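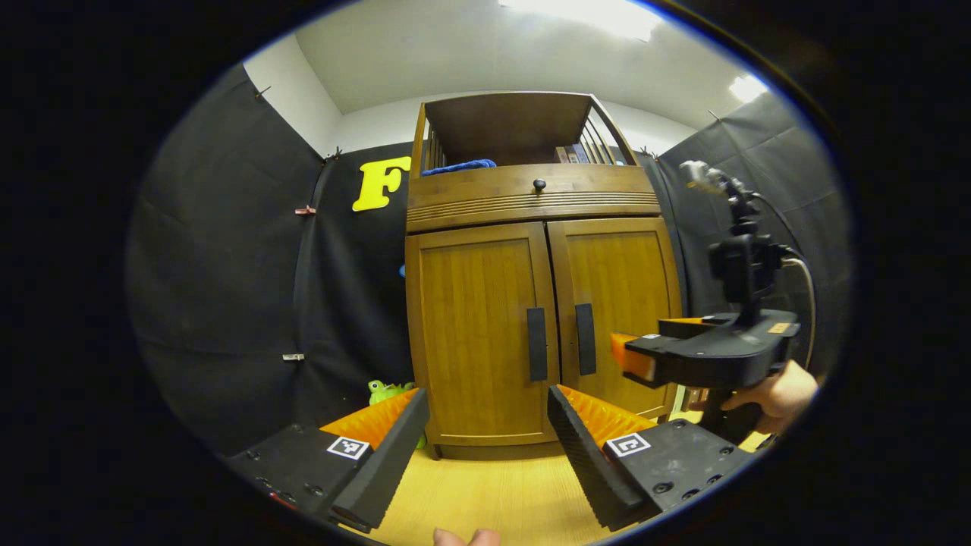 4. Comprobación de la pinza manual antes de la primera sesión

Esta sección se aplica al montaje de la pinza manual Skoltus en un domicilio o en un taller compartido. Antes de comenzar, deberán haberse completado el ensamblaje mecánico (sección 2) y la instalación del soporte de cámara Grostell (sección 3).

4.1 Dedos y almohadillas

1. Sujete la pinza por la empuñadura, con los dedos orientados hacia delante y sin accionar el gatillo.
2. Compruebe que las dos almohadillas naranjas quedan enfrentadas y que la cara acanalada mira hacia el interior de la abertura.
3. Presione cada almohadilla con el pulgar. Si se desplaza sobre la tira de goma negra, retírela, limpie el asiento con un paño seco y vuelva a colocarla.
4. Revise los tornillos de ambas placas de montaje. Apriételos en diagonal, sin sobrepasar el par indicado en la tabla de la sección 2.

PRECAUCIÓN: No introduzca los dedos entre las almohadillas mientras otra persona acciona el gatillo.

4.2 Marcadores de referencia

5. Verifique que cada placa lleva su marcador cuadrado en blanco y negro, adherido sin burbujas ni esquinas levantadas.
6. Abra y cierre la pinza 14 veces, de tope a tope. Los dos marcadores deben permanecer visibles para la cámara durante todo el recorrido.
7. Si el programa Omstead pierde un marcador, modifique la inclinación del soporte en pasos de 2 grados y repita el paso 6.

Nota: Los marcadores impresos en papel brillante producen reflejos bajo las luces de techo. Utilice papel mate.

4.3 Preparación del espacio

8. Cuelgue los paneles de tela negra a los lados de la zona de trabajo y fíjelos con clips. Las arrugas son admisibles; las aberturas entre paneles deben cerrarse.
9. Coloque en alto, sobre la tela, una letra de gran tamaño y color vivo que sirva de referencia de orientación. Se recomienda el amarillo.
10. Sitúe el mueble de prueba frente al operador, con las puertas y los tiradores accesibles. Mantenga despejado el suelo por el que vaya a desplazarse.

PRECAUCIÓN: Un mueble alto puede volcar al tirar de sus puertas. Fíjelo a la pared con la escuadra Ragab antes de cualquier ensayo de apertura.

4.4 Uso de dos pinzas

11. Tome una pinza con cada mano y asegúrese de que ningún cable cruza por delante de las almohadillas.
12. Inicie la grabación de prueba en Omstead y mantenga ambas pinzas inmóviles durante 7 segundos.
13. Acerque una pinza al tirador, ciérrela sin forzar y suelte. Repita la operación con la otra mano.
14. Detenga la grabación y consulte el informe. En caso de aparecer el aviso «marcador no detectado», vuelva al paso 5 con la pinza afectada.

Los valores de calibración se guardan por separado para cada pinza. Si se sustituye una almohadilla, deberá repetirse el apartado 4.2 completo.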